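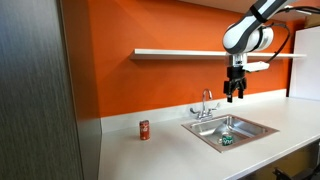
Robot kitchen tests at Zurkbridge stopped after arm does not obey limit

The company Nevex has stopped all tests in its trial kitchen at Zurkbridge after a robot arm moved lower than its software limit and pressed on the edge of a sink. No person was hurt. The stop began on Monday and will continue until the cause is confirmed, the company said.

The arm was doing a simple clearing task, in which it must pick up drink cans from the counter and from the sink and put them in another place. It had completed 257 cycles of the task without a problem. In the next cycle the gripper came down beside the can instead of over it, touched the steel and continued to push for about 5 seconds, until the operator pressed the emergency button.

"The arm should stop by itself when it feels such a force," said Vandana Ahuja, who is responsible for safety at Nevex. "It did not stop, and for us this is the serious part. A wrong position can happen in a test. A protection that does not answer is a different matter."

According to a first report, which the company gave to its partners, the problem started with a change of settings on the same morning. The gripper was replaced with a longer model, but the file which describes the length and weight of the tool was not updated in both controllers. The main controller had the new values and the safety controller still had the old ones. The force limit was also higher than it should be. It had been raised two weeks before for a different test, with heavy pans, and was not put back.

Uldis Žukauskas, the operator on duty, was standing outside the marked area when the arm went down. He told colleagues that he first believed the can had slipped, and that he understood the problem only when he heard the motor sound change. One finger of the gripper was bent and has been replaced. The sink has a small mark on the rim.

The kitchen is used also by Jõgi, a smaller company which develops software for recognizing objects on shiny surfaces. Its engineer Rūta Priedītis said that reflections in the steel may have some part in the wrong position, but that it is too early to say this with certainty. Her team is now checking 563 recordings from the past weeks to see if the arm came too near to the sink before — maybe without touching it.

Until the end of the check, the arm may be moved only by hand control and at low speed, and two persons must be present. Nevex also wants to add a step in the start procedure, so that the arm will refuse to run if the tool data in the two controllers are different.

A second kitchen, at Bunton, has the same type of arm but a shorter gripper. Its settings were compared on the same evening and no difference was found, so work there continues. Nevex expects to send the final report to its partners in October.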